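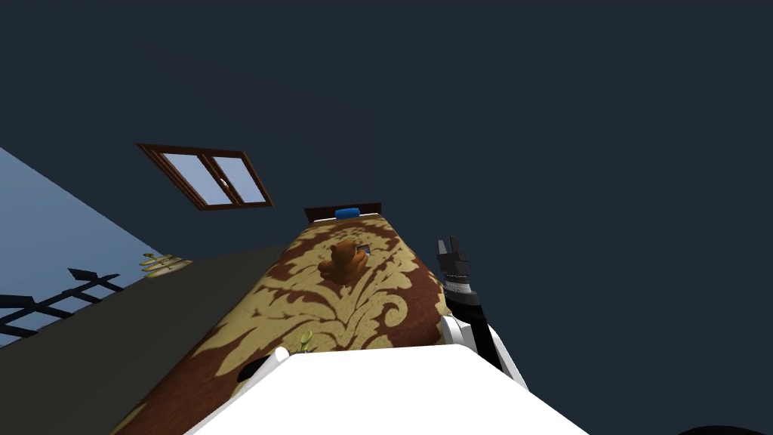
Plosum is a method for deciding, from rendered camera images alone, whether a simulated mobile manipulator is holding an object. It was developed at Stirura by Sevim Karakaya and Alois Lanz, and the second version of their report was posted on 29 November 2025. The simulator they work in, Kuken, already knows the answer to the question at every time step. Karakaya's interest is in whether a classifier trained there can do without that knowledge, in furnished rooms where the robot has a teddy bear, a pillow and a patterned bedspread in one view and far less in the next. We spoke for an hour in her office, and Lanz joined for the second half.

The starting point was a disagreement over labels. Earlier grasping work in the group had used the contact sensor built into the physics engine: if both fingers reported contact with the same body, the grasp counted. Karakaya went through the logs in July and concluded that the rule was too generous.

"Both fingers can touch a thing that is still lying on the bed," she said. "The contact flag comes on, the episode is marked as a success, and the object hasn't moved. Then you train on that. The network learns that a closed gripper near an object is a grasp, and it learns it very well."

Plosum replaces the flag with a comparison over time. The label is positive only if the pose of the object, expressed in the gripper's own frame, stays within a fixed tolerance while the arm moves through a short test motion. The test motion is the same for every object: a lift, then a rotation of the wrist. An object that slides during the rotation gets its own label, "slip," which is kept separate from both success and failure.

The pose comparison is used for labeling only. At run time the classifier sees images from two cameras, one on the body of the robot and one at the wrist, and outputs one of four states: empty, contact, held or slip. Neither camera view is corrected for orientation. Karakaya considered leveling the body image before it entered the network and decided against it.

"We tried it. It helps a little in the rooms you trained on, and it costs you in the others," she said. "The leveling step needs a pose estimate, and the pose estimate has its own error. I would sooner have the network see tilted rooms from the start."
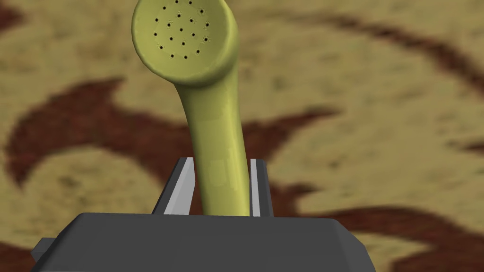 Held objects were the easier half of the problem. With a rigid object between the fingers, the wrist image has a property that is simple to exploit: the gripper and the object keep their places in the picture while everything behind them moves. The first layers of the network appear to pick this up without help. Karakaya said that handles and other long, narrow parts gave the cleanest results, and that the background mattered less than she had expected. Large decorative patterns on bedding and rugs had been added to the Kuken rooms specifically as distractors.

"A big swirl behind the object looks terrible to a person," she said. "You would think the edges compete. But the swirl moves when the wrist moves, and the handle doesn't. Over five frames that's enough. In a single frame it is a harder question, and our single-frame baseline does confuse some dark curves in the fabric with parts of the object."

The five-frame window was chosen after a sweep of shorter and longer ones. Shorter windows raised the number of false positives on patterned surfaces. Longer ones gave no measurable improvement and delayed the output, which matters for slip, where the controller has to tighten the grip before the object leaves the fingers.

Lanz wrote the evaluation. He used 24 rooms, none of which appear in the training set, and ran 400 episodes in each with start positions drawn at random. Objects were drawn from the same categories as in training but from different meshes, so that a classifier relying on a remembered shape would be penalized. He also varied the light direction from episode to episode, including some settings in which one finger shades the other.

"People report one success rate and stop," Lanz said. "I wanted the errors by state. If you confuse contact with held, the robot drives away without the object. If you confuse held with contact, it stands there and squeezes again. Those are different failures and the average hides them."

In the table by state, most of the remaining error sits between contact and held, in the interval before the lift begins. Neither author finds this surprising. Until the arm moves there is little in the images to tell the two apart, and the report recommends that downstream users ignore the output of the classifier until the lift command has been issued. Slip is the weakest class in absolute terms, which Lanz attributes to the small share of slip episodes in the training data. 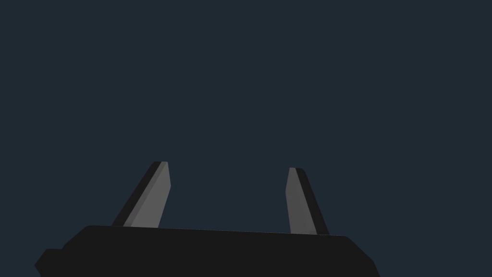

The empty state took longer than either of them had planned. In the first version of the classifier it was treated as whatever was left over when the other three scored low, and on most rooms this worked. It went wrong when the wrist camera faced a plain surface. With a uniform wall or ceiling color filling the view, there is no background motion to measure, and the cue that identifies a held object is missing along with the object itself.

"The network had learned to ask whether things moved relative to the gripper," Karakaya said. "Point it at a flat color and nothing moves relative to anything. The fingers are static, the color is static. It read that as a very stable grasp."

The confidence on those frames was high, which made the fault hard to find. It did not show up in the overall figures, and the episodes in which it occurred were often scored as correct for other reasons. Lanz found it while plotting confidence against image variance, a check he had added for an unrelated purpose.

Two changes were made. Empty became a trained class, with its own episodes in which the gripper opens and closes in front of untextured surfaces at a range of distances. The measured finger opening was also added as an input, one number per frame. Karakaya was reluctant about the second change, which weakens the claim that the method works from images alone, and the report gives results with and without it. The trained class accounts for most of the gain. The finger opening helps chiefly with thin objects, where a nearly closed gripper may or may not have something in it.

I asked whether a more textured simulator would have removed the problem. Karakaya thought it would have hidden it.

"Real ceilings have stains and lamps, fine. They also have large areas with nothing on them, and a cheap camera will flatten those to one color," she said. "If the renderer had put noise everywhere, we would have found this on hardware, and later."

No hardware results are included in the report. Transfer tests are planned with the same four states and the same test motion, but labeling is an open issue: on a physical robot there is no exact object pose to compare. Svyatoslav Polishchuk, who maintains the arm controllers at Stirura, has proposed using wrist torque during the rotation as a substitute. Lanz is doubtful that it will be sensitive enough for light objects and has asked for a comparison on foam and soft toys first.

Deformable objects are excluded from the current numbers for a related reason. The tolerance on relative pose assumes that the object has a single pose. In Kuken all the meshes are rigid, including those that represent soft things, so the question never comes up in the simulated data. Karakaya listed this as the main limitation of the work, ahead of the lack of hardware tests.

The training episodes and the labeling script will be released together with the next version of the room set. The tolerance values are in the appendix to the report, given separately for translation and rotation, and Karakaya asked that anyone reusing the labels check them against their own gripper before training.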